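Chapter 6
Planning the Work Cell Before You Build It

12 shares | 3 comments

In the earlier chapters we chose the motors, printed the joints and connected the control board. Many readers will now wish to screw the arm to a table and let it move. I ask you to wait for one chapter. The place where the arm stands decides what the arm can do, and a mistake in this decision is more expensive to repair than a mistake in the wiring.

By "work cell" we understand the complete space in which the arm works: its base, the surfaces it must reach, the objects it must hold, and everything it can hit on the way. In a factory the cell is built for the machine. At home, or in a shared workshop, the cell exists already and was built for people. Our task in this chapter is to measure it, to draw it, and to test it on the computer.

6.1 Reach

The arm in this book, which we call Komel, has a reach of 670 millimeters from the shoulder axis to the point between the fingers. You should not plan with this number. When the arm is fully stretched it has no freedom to turn the wrist, and small errors in the shoulder become large errors at the gripper. I plan with 600 millimeters, and for objects which must be kept upright I take even less.

There is also an inner limit. Komel cannot pick up an object that stands closer than 290 millimeters to its base, unless the elbow goes high above the table. Under a wall cabinet or a shelf the elbow has no place to go. So the useful area is a ring, and only a part of this ring will lie over your table. Draw it on paper at a scale of one to ten, cut it out, and move it over a plan of the room.

6.2 The room as an obstacle

When I built my first arm, I measured the table very carefully and forgot the chairs. The arm reached every corner of the table and also the back of a chair. Please include in your drawing:

- the front edge and the thickness of each table or counter
- cabinets and shelves on the wall, with the height of their bottom edge
- chairs and stools, both pushed in and pulled out
- doors and drawers in the open position
- the cable of the arm, with enough length for all positions

In a shared workshop you must add the people who pass by. Mark the walking path on the floor with tape and keep the ring outside of it.

6.3 The model in the computer

For the simulation we use Bornosel, the same program as in Chapter 4. Load the arm, then build the room from simple boxes. A cabinet can be one black box. It does not need a nice surface for the collision test, although a realistic counter and floor are helpful later, when we add the camera in Chapter 9.

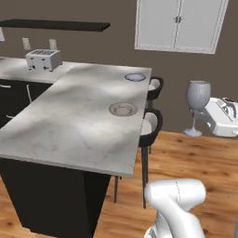

Start with slow movements. Set the joint speed to 14 degrees per second and watch the elbow, not the fingers. Beginners look always at the fingers, and the elbow is the part that touches something first. After each movement, open the contact list and read which two bodies came together. If the list shows the arm and the floor, your base is probably placed too low.

Thin objects need special attention. The stem of a glass is narrow, and the collision shape which Bornosel makes automatically can be wider than the stem itself. In this case the fingers stop in the air before they reach the object. Replace the automatic shape with a cylinder of the measured diameter, and run the grip again.

6.4 What you need for this chapter

A tape measure, paper, scissors, and the room file that you saved at the end of Chapter 4. The motors stay disconnected until Chapter 7.

3 comments | Share this chapter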